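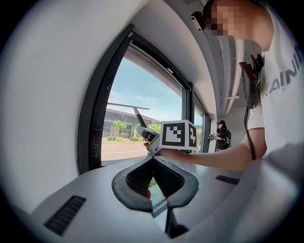 About Eller

Eller is a language school for adults. We teach Estonian, Latvian and English in small groups, mornings and evenings, and we run a written translation desk for local firms and families.

Piret Lapiņa and Kadri Pärn started the school with one evening class in Latvian. Piret still teaches the beginners. Kadri wrote most of the course books we use and looks after the Estonian program.

How we teach

Each course runs for ten weeks, two lessons a week. New students take a short placement talk with a teacher, in person or by phone. There is no written test. Homework is a page or two, and teachers return it at the next lesson. If you miss a class, you can sit in on the same lesson with another group that week.

We keep a lending library of 1,037 books, most of them in Estonian. Students may borrow two at a time for a month. Dictionaries stay in the building.

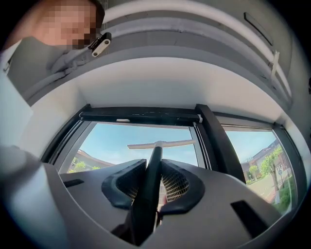
Translation desk

Ott Priedītis runs the desk. He takes letters, certificates, manuals and family papers. Short jobs of up to 400 words are usually ready in two working days. Longer work is quoted by the page. Our regular clients include Paulauskas, a furniture maker, and Hurnen, a shipping office.

Staff

Piret Lapiņa, Latvian
Kadri Pärn, Estonian
Nkechi Idahosa, English and exam courses
Prapai Rungrueang, enrollment and library
Ott Priedītis, translation

Visiting us

The office is open Monday to Thursday, 9 to 6. Please ring the lower bell. The school is closed for the last two weeks of July, and messages left then are answered when we reopen.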